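Review: Trerkon oval table, light wood, from Lorkonside

We bought the Trerkon table in August, after our old square one became too small for us. I write this review now because I have used it every day for 11 weeks, and I think the first impression of a table is not worth much.

The delivery came on a Friday, in two boxes. The instructions have only drawings, no words, and step 4 is drawn from the wrong side, so I put one leg on backward and had to begin again. All together I needed 95 minutes, working alone. After that it stood straight and did not move when I leaned on it.

The oval form is what I like most. We can sit close together at the long side and there is no corner in anybody's stomach. My sister comes often with her daughter, and they spread their things over the top while I sit with my tea. There is enough place for everybody, also for the things which do not belong on a table. 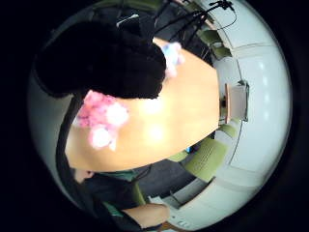

Chaiwat Sitthichai wrote to me that he has the same model in the darker color and would not buy it again in this finish, as every fingerprint stays visible on his until he wipes it with a damp cloth. With the light one I do not have this problem. What I do have is the shine. Under a ceiling lamp the surface throws the light back quite strongly, and for reading in the evening I must move my book or change my chair. I asked Lorkonside if there is a matte version and they answered politely that there is not.

Before this I also looked at the Brirmont, which is cheaper by some 70 dollars. In the shop it felt less heavy and I could make it shake with one hand – for a small kitchen it is maybe enough, but not for us.

Small complaints: the felt pads under the legs came off in the second week, and I glued on better ones. A hot cup left a faint ring, which went away after I rubbed it with oil. The underside is a little rough near the middle, so be careful with thin stockings.

I would buy it again, in the light color, and I would put a softer bulb in the lamp on the same day.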